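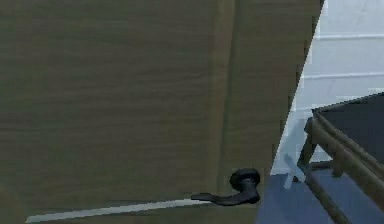
第4章　木材と水分

この章で学ぶこと

木材に含まれる水の状態を区別し、含水率を計算できるようになる。
繊維飽和点と平衡含水率の意味を理解する。
木材の収縮と膨潤が方向によって異なることを知り、寸法の変化を見積もる。
板や建具の納まりに、木材の動きがどのように考慮されているかを読み取る。

前章では木材の組織を扱い、針葉樹と広葉樹の細胞の構成、年輪、心材と辺材の違いを見た。本章では、その細胞の中と細胞壁に含まれる水を扱う。木材の強さ、重さ、寸法、腐りやすさ、接着や塗装のしやすさは、いずれも含まれている水の量によって変わる。第5章の強度、第7章の乾燥、第9章の接着では、含水率がわかっていることを前提に話を進める。計算問題が多いので、手元に電卓を用意しておくこと。

導入　プラトフの集会所

ノルナウ川に沿った町プラトフに、木造の集会所がある。改修にあたり、床板、腰壁、室内の引き戸が新しい木材に取り替えられた。工事は夏に終わり、引き渡しの時点では床板のあいだにすき間はなく、引き戸も軽く動いた。ところが1月になると床板の継ぎ目が開き、場所によっては硬貨が立つほどになった。引き戸のほうは、閉めたときに戸の上端と柱とのあいだに細い三角形のすき間が残るようになった。

町から調査を頼まれた木材技術者のハリナ・カリノフスキは、まず床板の含水率を測り、次に施工前の材料の保管場所を調べた。床板は、川に近い屋根だけの資材置き場に、束のまま春から置かれていた。湿った外気のなかで水分を吸った板が、そのまま室内に張られたことになる。冬になって暖房が入ると室内の空気は乾き、板は水分を放して縮んだ。引き戸の框は、片方の面が廊下に、もう片方の面が暖房された部屋に向いており、両面の乾き方に差があった。

カリノフスキの報告書には、板の欠陥や施工の乱れは記されていない。樹種の選び方にも問題はなかった。報告書の大部分は、材料を張る前に室内の空気になじませる期間をとることと、床下の換気口をふさいでいた断熱材を動かすことに充てられている。

この例に出てくる現象は、木材を使う場所ならどこでも起こる。以下の節では、水が木材のどこにあるのか、どれだけあるのか、出入りすると何が起こるのかを順に見ていく。

4.1　木材中の水

伐採したばかりの木材を生材という。生材には多量の水が含まれていて、樹種や部位によっては、水の重さが木材そのものの重さを超える。スギの辺材はその代表で、心材に比べて明らかに重い。生きている樹木では辺材が水を運ぶ通路になっているため、多くの針葉樹では辺材の水分が心材より多い。広葉樹では辺材と心材の差が小さいものもあり、心材のほうが多い樹種もある。

木材中の水は、存在する場所によって二つに分けられる。

一つは自由水である。細胞の内腔や細胞どうしのすき間に、液体のまま入っている水をいう。容器に入った水に近く、木材の成分とは強く結びついていない。自由水が減ると木材は軽くなるが、寸法はほとんど変わらない。

もう一つは結合水である。細胞壁の中に入り込み、セルロースやヘミセルロースの水酸基に水素結合によって引きつけられている水をいう。結合水が細胞壁に入ると、壁をつくる分子の鎖のあいだが押し広げられて壁が厚くなる。出ていくと壁は薄くなる。木材が膨らんだり縮んだりするのは、この結合水の増減による。

生材を空気中に置くと、先に自由水が失われ、その後に結合水が減り始める。実際の板では表面と内部で乾き方が違うので、表面ではすでに結合水が減り始めているのに、中心にはまだ自由水が残っているという状態が長く続く。この差が乾燥中の割れの原因になる。詳しくは第7章で述べる。

4.2　含水率

木材に含まれる水の量は含水率で表す。木材の分野では、水の質量を、水をまったく含まない状態の木材の質量で割り、百分率で示す。

含水率（％）＝（乾燥前の質量−全乾質量）÷全乾質量×100

全乾質量とは、木材を乾燥器に入れて質量が変化しなくなるまで乾かしたときの質量である。分母が水を含んだ全体の質量ではないことに注意する。食品や紙の分野では全体の質量を分母にとる表し方も使われるので、ほかの分野の資料を読むときは、どちらの定義によるものかを確かめる必要がある。木材の定義では、含水率が100％を超えることもある。

例題1
ある試験片の質量を測ったところ258 gであった。これを乾燥器で全乾状態にすると200 gになった。この試験片のはじめの含水率を求めよ。

解
水の質量は、258−200＝58 gである。
含水率は、58÷200×100＝29％となる。

同じ試験片について、全体の質量を分母にとると、58÷258×100で22.5％になる。二つの値の差は小さくない。含水率が高いほど差は開く。

例題1のように乾燥器を使って求める方法を全乾法という。正確だが、試験片を切り取らなければならず、結果が出るまでに時間がかかる。現場では、電気抵抗や誘電率を利用した含水率計がよく使われる。電気抵抗式は二本の針を木材に刺し、そのあいだの抵抗から含水率を求めるもので、針の届いた深さの値がわかる。誘電率を利用する高周波式は表面に当てるだけで測れるが、密度の影響を受けるため、樹種に応じた補正を行う。どちらの方式も、含水率が高い範囲では誤差が大きくなる。

測定を行うときは、板の端を避ける。木口は水分の出入りが速く、板の中央部より乾いていることが多い。複数の箇所を測り、平均値とともに最大値と最小値も記録しておくとよい。

4.3　繊維飽和点

自由水がすべて失われ、細胞壁だけが結合水で満たされている状態を考える。このときの含水率を繊維飽和点という。樹種による差はあるが、おおむね28％から30％の範囲にあり、計算では30％とすることが多い。

繊維飽和点は、木材の性質が変わり始める境目である。これより含水率が高い範囲では、水が増減しても寸法や強度はほとんど変わらない。これより低い範囲では、含水率が下がるにつれて木材は縮み、多くの強度は高くなる。例題1の試験片の含水率は29％であり、ちょうどこの境目の付近にある。この試験片をさらに乾かせば、収縮が目に見えるようになる。

ただし、先に述べたように、一枚の板の中でも含水率は均一ではない。板全体の平均が繊維飽和点より高くても、表面が繊維飽和点を下回れば、表面では収縮が始まる。実験で平均含水率と寸法の関係を図にすると、折れ線にはならず、なめらかな曲線になるのはこのためである。

木材を腐らせる菌も、含水率が低ければ活動できない。腐朽菌が育つには自由水が必要とされ、含水率が20％を下回る状態に保たれていれば、腐朽の心配はほとんどないと考えてよい。床下や外壁の内側で換気が重視される理由の一つである。

4.4　平衡含水率

木材を一定の温度と湿度の空気中に長く置くと、水の出入りがつり合い、含水率が変わらなくなる。このときの値を平衡含水率という。平衡含水率はおもに空気の相対湿度で決まり、温度の影響はそれより小さい。相対湿度が高ければ平衡含水率も高くなる。

日本の屋外では、平衡含水率の年間の平均はおよそ15％である。この程度まで乾いた木材を気乾材と呼ぶ。暖房や冷房を使う室内ではこれより低く、冬の乾いた部屋では10％を下回ることも珍しくない。

同じ湿度の空気中でも、湿った状態から乾いてきた木材と、乾いた状態から水を吸った木材とでは、落ち着く含水率がわずかに異なり、前者のほうが高い。この現象をヒステリシスという。厳密な実験ではどちらの側からつり合いに近づけたのかを記録しておくが、建築の実務では区別しないことが多い。

平衡に達するまでの時間は、材の厚さに大きく左右される。薄い単板は数時間で空気になじむが、太い柱では何か月もかかる。塗装を施すと水分の出入りは遅くなるものの、止まるわけではない。片面だけを塗った板は、両面で水分の出入りの速さが違うため、湿度が変わったときに反りやすい。

4.5　収縮と膨潤の異方性

木材の寸法の変化は、方向によって大きく異なる。この性質を異方性という。前章で学んだ三つの方向、すなわち繊維方向、放射方向、接線方向について比べると、変化が最も大きいのは接線方向で、放射方向はその半分程度、繊維方向はさらにずっと小さい。

接線方向は板目板の幅の方向にあたり、放射方向は柾目板の幅の方向にあたる。したがって、同じ幅の板であれば、柾目板のほうが幅の変化は小さい。和室の建具や楽器に柾目の材が好まれるのは、木目の見え方に加えて、この性質によるところが大きい。

含水率が1％変わるときの寸法の変化の割合を、平均収縮率という。スギの代表的な値として、本書では接線方向0.26％、放射方向0.10％、繊維方向0.01％を用いる。

例題2
含水率15％のスギ板が、室内で8％まで乾いた。板の幅は200 mm、長さは3,550 mmである。幅と長さはそれぞれどれだけ縮むか。板目板と柾目板の両方について求めよ。

解
含水率の変化は、15−8＝7％である。
板目板の幅の収縮は、200×0.0026×7＝3.64 mmとなる。
柾目板の幅の収縮は、200×0.0010×7＝1.4 mmとなる。
長さの収縮はどちらの板でも同じで、3,550×0.0001×7＝2.485 mm、すなわち2.5 mmとなる。

板目板の幅は、はるかに短い寸法でありながら、長さよりも大きく縮んでいる。床板を何枚も並べれば、幅方向の変化は枚数分だけ積み重なる。プラトフの集会所で継ぎ目が開いたのも、この幅方向の収縮であった。なお、節の周囲や繊維が傾いた部分では、ここで用いた値をそのまま当てはめることはできない。

接線方向と放射方向の差は、板の反りの原因にもなる。板目板では、樹皮に近い側を木表、髄に近い側を木裏という。木表側の幅は接線方向に近く、木裏側は放射方向の成分を多く含む。乾燥すると木表側がより大きく縮み、板は木表側がくぼむように反る。敷居や鴨居では、この反りの向きを見込んで木表と木裏の使い分けが決められている。

4.6　動きを見込んだ納まり

木材の収縮と膨潤を完全に防ぐことはできない。昔から使われてきた納まりの多くは、動くことを前提として、その動きを妨げない形をとっている。

框戸はわかりやすい例である。縦框と横框で枠を組み、内側に彫った溝に鏡板をはめ込む。鏡板は溝に接着せず、溝の底との間に余裕を残しておく。鏡板の幅が変わっても溝の中で動くだけなので、枠が押し広げられたり、板が割れたりすることはない。戸全体の幅の変化は、おもに縦框の幅の変化だけで決まる。

床板では、さねと呼ばれる凸部と凹部をかみ合わせて張る。板が縮んでもさねが重なっている範囲では下地が見えない。広い机の天板には、裏側に吸い付き桟を入れる。桟は蟻溝にはめるだけで、全長にわたって接着することはしない。天板が幅の方向に伸び縮みするのを許しながら、反りだけを抑える働きをする。

合板は別の考え方による材料である。薄い単板を、繊維方向が交互に直交するように重ねて接着する。ある層が幅の方向に動こうとしても、隣の層の繊維方向がそれを抑えるため、面内の寸法の変化は小さくなる。表面に薄い化粧単板を張った材料では、下地の性質が全体の動きを左右するので、表面の木目だけを見て寸法の安定性を判断することはできない。

確認問題

1　自由水と結合水の違いを、存在する場所と寸法への影響の点から説明せよ。
2　全乾質量100 gの試験片が、含水率15％の状態にある。このときの質量を求めよ。
3　例題2の板目板を幅方向に10枚並べて張った場合、継ぎ目のすき間の合計はどれだけになるか。それぞれの板は自由に収縮できるものとする。
4　片面だけを塗装した板が、湿度の高い部屋に移された。どちら側がふくらむように反るか。理由とともに答えよ。
5　身近な建具や家具を一つ選び、木材の動きを逃がすための工夫を調べ、断面を図に描け。

次節では、平衡含水率を温度と相対湿度から読み取るための線図を示し、その使い方を練習する。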